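Prarent Music Releases Children's Album "The Lamp in Hodell Valley"

September 10, 2025

Prarent Music is happy to announce the release of The Lamp in Hodell Valley, a new album of Bible songs for children and their families. The songs take their words from the Gospel of Luke, and between the songs there is a story told by five characters who live in a small mountain village.

In the story, a girl named Yau loses her grandfather's lamp on the way home from the market. She is ashamed and does not want to tell her family. Her friends help her to look for it, and on the road they hear about the lost sheep, the lost coin and the son who came back to his father. 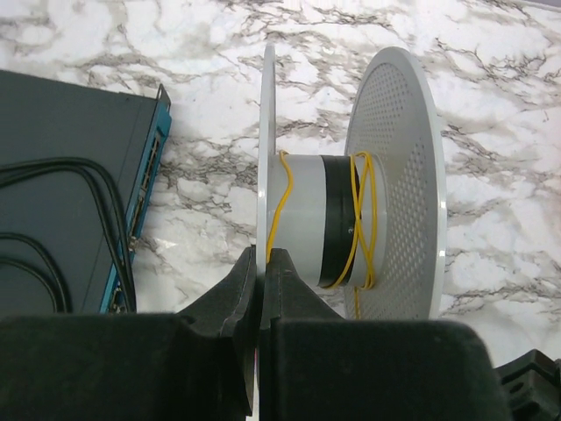
The music was written by Pao-chu Fung, who has taught children's choir for many years at Nermont Chapel. "I wanted songs which a child can remember after hearing them two times," said Fung. "When I was small, I learned the verses by singing them with my mother in the kitchen. I still know all of them. I hope the same thing can happen in other homes."

The children's choir of Nermont Chapel sings on seven of the songs. The youngest singer is five years old, and she also speaks the part of the little brother. The instruments are piano, guitar, flute and hand drum.

A songbook with simple piano notes and guitar chords is sold separately. Sunday school teachers may copy the song words for use in their own class. The first 300 orders will receive the songbook without extra cost.

The album is available now on CD and as a download from Prarent Music. A Christmas recording with the same characters is planned for December.

Churches and schools that wish to order more than one copy can write to the Prarent Music office for the group price.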